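Flendbridge Blues & Roots Society
Minutes, 2025-03-10, taken by Sanne Wouters

Present: Haoran Long (chair), Veerle Segers, Lotte De Haan, Sanne Willems, and me. I'm "I" all the way through, so any mention of Sanne means the other one.

1. Last minutes
Passed, with one fix. I had written that the December show closed with a slow blues in E. Lotte played it and says it was in A. Sorry, Lotte!

2. The December recording
Haoran brought the rough mixes and we listened to four songs all the way through, which ate up more of the evening than planned (I wasn't complaining). The harmonica on the second one is gorgeous. The vocal on the shuffle is buried, and Veerle thinks the piano mic picked up the bar. Haoran will ask for another pass on those two and leave the rest alone.
We agreed on a pressing of 400 CDs. Sanne wanted vinyl and made a pretty good case for it, but the quote from Sutex was more than we have, so vinyl goes back on the list for next year.
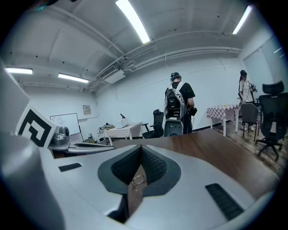 3. Summer show
The Hoekstra room is ours if we confirm by the end of the month. It holds 134 seated, or more if we clear the front tables for dancing. Veerle wants dancing. Lotte wants people to sit down and listen to the acoustic set. After a long back and forth we settled on seats for the first half and an open floor after the break - I think everybody can live with that.
Running order so far is the youth band, then Lotte's duo, then a break, then the Dresance Street Stompers to finish. The Stompers asked for a 30 minute set and we all said give them longer. Haoran will call their drummer.

4. Guitar workshop
We had a nice chat about the slide guitar morning. Sanne is happy to teach it again, but she'd like beginners in open G only this time, because retuning everybody halfway through took forever. Bring your own slide if you have one. She has a few glass ones to lend, and she would love to get them back!
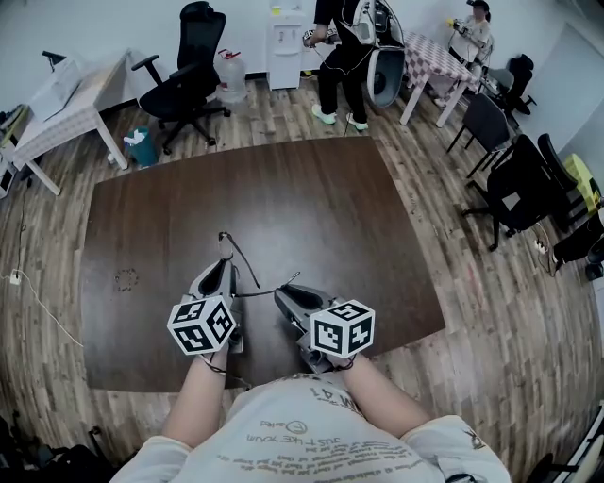

She also asked for a second amp, and Veerle is lending hers, the little one with the good reverb. Sign-up goes in the next newsletter.

5. Members
We're at 101 paid up. Reminders go out with the newsletter, and I'm writing those.

6. Anything else
Lotte has a box of old 78s from her uncle and wants help sorting them. I said yes before she finished the sentence.

To do
Haoran: mixes, Hoekstra room, Stompers
Veerle: amp, poster draft
Lotte: youth band set list
Sanne: workshop handout
Me: newsletter, reminders, these minutes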